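An afternoon at the Flason open day

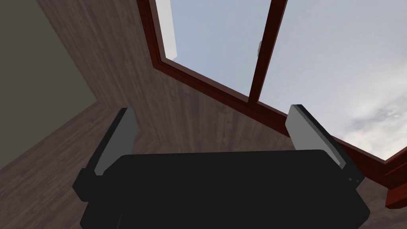

By the newsletter editor | 7/9/26

I'd been meaning to get over to Flason since June, and I'm so glad I did! They had the simulator up on the big screen, with the gripper open wide in front of a wood-panelled wall and a window full of hazy sky. I got 15 minutes at the controls – far too short – and was hopeless (the Siltari team were very kind about it). They run some 3000 practice goes in there before the real arm at Geerts gets a turn. Tea was good too, and there's another visit planned, so do put your name down.

Contact us | © Clera Newsletter | Back to top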